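# Minusis

Minusis is a tiny word list for people who love crossword puzzles as much as I do! It holds 126 short words (two or three letters each) that turn up in grids all the time, every one with a plain clue written from scratch.

I started it as a cheat sheet for my own Sunday-style grids, and then friends kept asking for copies, so here we are. Version 2 adds 19 new words, mostly birds and rivers, and I'm really happy with the river clues.

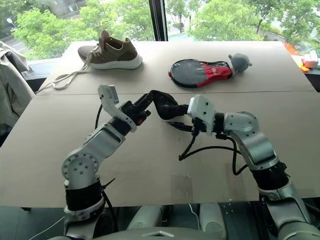
## Using the list

Open `words.csv`. Each row has the word, its length and the clue. Sort by length first, it makes filling corners so much easier.

Found a clue that could be better? Send it over! I plan to go through them all in August.

Khurram Zaidi, July 5, 2021

Related lists
Cornach: long answers
Grivano: puns and themes
Bajwa: blank grids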